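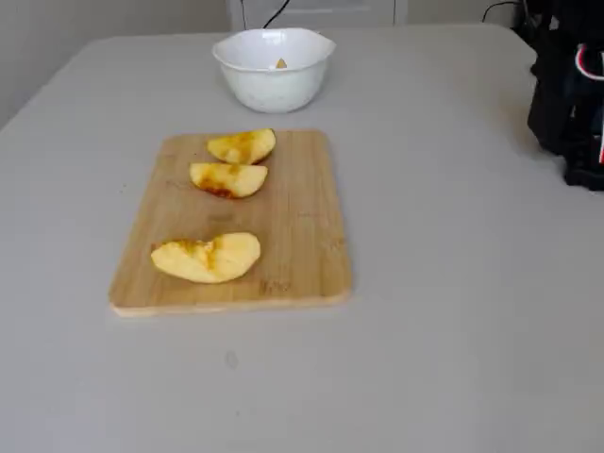
Apple slices on the cutting board, with the bowl behind. See item 3.

Sollovbridge Automation Users Group
Minutes of the meeting held Friday, May 2, 2025

Present: Theda Meinecke (chair), Deming Meng, Ottar Sjögren, Tyra Isaksson (minutes)
Apologies: Arvid Åberg

The meeting opened after the visit to the Stellitz workshop, in the upstairs room there. Theda thanked Stellitz for the use of the room and for coffee.

1. Minutes of the last meeting
Approved with one correction. Under item 4, "Brarton will lend the conveyor" should read "Brarton may lend the conveyor". Tyra to fix the copy on the website.

2. Matters arising
Deming has returned the door key to Brarton. The question of parking at the June open day is taken under item 5.

Theda wrote to Arroyo about the quote for the replacement joint covers and has had no answer. She will call them next week.

3. Report on the Stellitz demonstration
Ottar reported for those who had been in the other group downstairs and missed part of it.

The demonstration was of food handling by a robot arm. The task is to move apple slices from a bamboo cutting board into a white bowl, one slice at a time. The picture at the head of these minutes shows the task partway along, with three slices on the board and a piece in the bowl.

Ottar said the slices are harder to handle than the blocks we saw last year. They are cut by hand and no two have the same shape. A wide piece from the middle of the apple needs a different grip from a thin wedge. The slices also turn brown, and he had asked if the change in color made them harder to find. Stellitz said they had trouble with this early on and now include browned fruit in the practice runs on purpose. The browning is easy to see in the picture.

Deming asked about slices lying close together. In the picture the two at the far end of the board are nearly touching. Stellitz told him that their usual order is to take a slice with clear space on each side first and leave the close ones until last. He would like to know if this order is set by a person or worked out by the program. Ottar did not know and will ask.

Tyra asked about cleaning. Stellitz change the fingertips between sessions and wipe down the board and the table. They do not serve the fruit. Theda said that if we show anything like this to the public we should put up a sign saying the same.

There was some discussion about whether the bowl is a fair test. Its sides are deep, so the slice has to be let go from above the rim. Deming thought a flat plate would show more about how well the arm can place things. Ottar thought visitors would rather see a bowl fill up. No decision was needed.

Theda said the explanation before the demonstration ran too long – nearly 19 minutes – and people at the back could not hear. We should keep ours to 5 minutes and use the microphone.

4. Equipment
Deming has checked the gripper in cabinet 3. It opens and closes properly but the pads are worn. New pads are to be ordered with the joint covers if Arroyo can supply both.

The older laptop will no longer run the control software. Ottar has a spare at home and will bring it in. Agreed that the old one be wiped and given away.

5. Open day in June
Agreed to run one food task, using fruit, at the long table by the window. Ottar will ask Stellitz if we may copy their setup and if one of them could come along for the morning.

Agreed to keep the pick-and-place with blocks on the second table. Children liked it last time and it can be left running with one person next to it.

Arvid had sent a note asking for a taped line on the floor in front of both tables. Agreed. He has the tape.

Parking: the front lot will be full by mid-morning. Brarton have said visitors can use theirs if the gate is shut afterwards. Theda to confirm this in writing.

Tyra will do the poster. She asked for a picture that shows the work and has no faces in it. The one of the cutting board was suggested, if Stellitz agree.

6. Money
The balance stands at $2505. The hall deposit for June has been paid and is already taken off this amount. Theda asked that receipts for the open day reach her the same week.

7. Any other business
Deming left his gray jacket at Stellitz on the last visit and has it back.

Actions
Theda: call Arroyo; write to Brarton about parking
Ottar: ask Stellitz about the picking order, the setup and a visitor for June; bring spare laptop
Deming: order gripper pads once Arroyo reply
Arvid: floor tape
Tyra: correct last minutes; poster; ask Stellitz about the picture

The next meeting will be held in June, before the open day. Theda will send out the date.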